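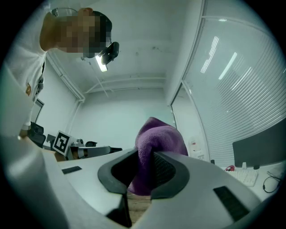 Chapter 19
Can a Machine Do the Chores Yet?

Ask a room of first-year students which job they'd hand to a robot and you'll hear the same answers every time: laundry, dishes, the mess on the desk. Ask a factory manager and you'll hear about bin picking and packing. These wish lists have a great deal in common, and that's what makes this such a terrific corner of robotics to study right now!

Welding a car door was automated long ago. The door is stiff, it arrives in the same spot, and its shape is known to the millimetre. A towel is another matter. Pick it up by one corner and it has a new shape; put it down and it has another. Engineers call such things deformable objects, and your home is full of them (socks, bread bags, phone cords, lettuce).

In this chapter we look at grasping, at learning from human demonstration, and at how to judge a claim that a robot "can fold." We'll work through the Greson trials, in which a two-armed machine attempted 2244 folds, and ask why its success rate fell when the towels changed colour.

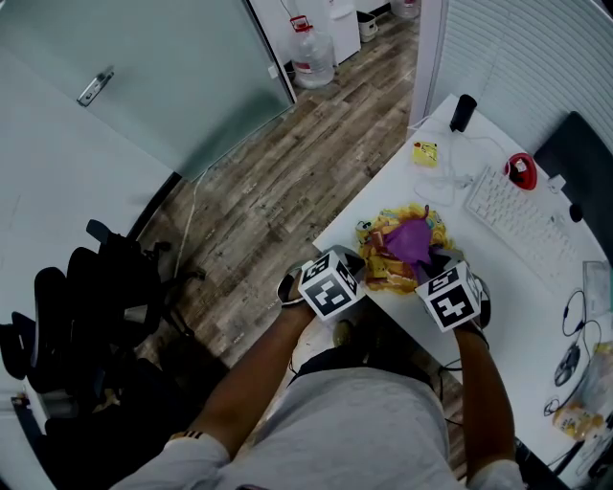
Department of Mechatronic Engineering, Household Robotics Stream

Crinkly packaging is a favourite problem of ours. A snack bag slides, creases and catches the light, and a pile of them hides its own edges from the cameras. People sort through one while chatting about the weekend. Watch your own hands the next time you tidy up: how often do you pinch, let go and pinch again?

So, are we there yet? For some chores, in some rooms, almost. Section 19.2, by Inna Romaniuk and Kamlesh Sisodia, covers fingers and grip force. Section 19.3 moves to the shop floor and the Breveck packing line, where the objects are just as floppy but the lighting behaves itself.

Before you read on, fold a tea towel with your eyes closed and write down every step. Keep the list handy, as you'll need it for Exercise 2.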